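Removing tape from a case and tabletop without marking either

Posted in Household > Adhesives and residue
Asked by bensaid_4

I have a black folio case fixed to a light tabletop with several kinds of tape. It has been left like this and I now need both the case and the table back in usable condition. 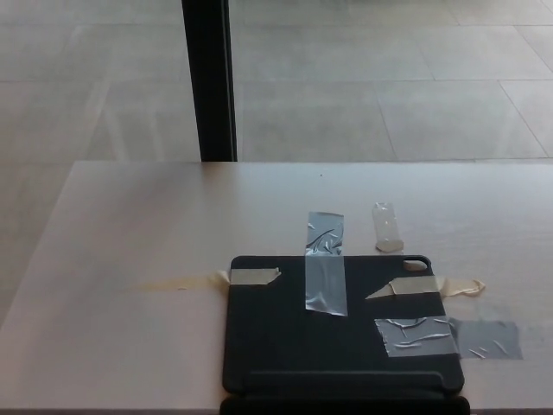 The case on the table: beige masking tape, clear packing tape, grey duct tape.

The table surface is matte or close to it. I don't know what finish it has. My main concern is the yellowish band to the left of the case, in line with the masking tape. Which tape should come off first, and what is safe on the surface?

Merja Kemppainen

Treat each tape separately.

Masking tape: pull back on itself, low and slow, almost flat to the table. If it tears, stop and restart from the other end.

Packing tape: warm with a hairdryer on its low setting for 2 minutes, then lift from one corner with a plastic card. Don't use a metal blade.

Duct tape: same heat, but expect the backing to separate and leave glue behind. Roll off what you can with a fingertip. For the remainder use a little cooking oil on a cloth, leave it for 4 minutes, then wipe with washing-up liquid in warm water. Keep oil away from the case if the covering is fabric or real leather.

Test the oil under the table edge first. A bare or waxed surface can darken.

Palano

white spirit. works on everything

Merja Kemppainen

It does not. It will dull some lacquers and can attack soft plastics. Test it somewhere hidden before it goes anywhere near the case.

bensaid_4

Thanks.
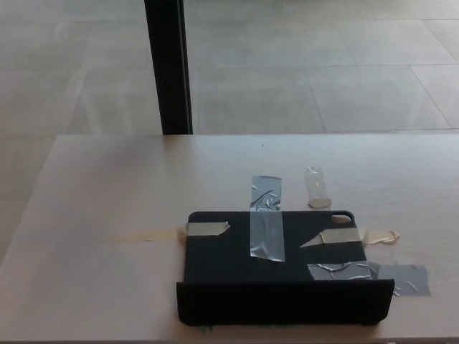
Curled end of the masking tape to the right of the case, yellowish streak to the left.

Drerkard

If the streak feels tacky it is adhesive and the oil method applies. If it is smooth, the finish itself may have discoloured and no solvent will shift it. Don't sand it unless you know it is solid timber, and then nothing coarser than 600 grit.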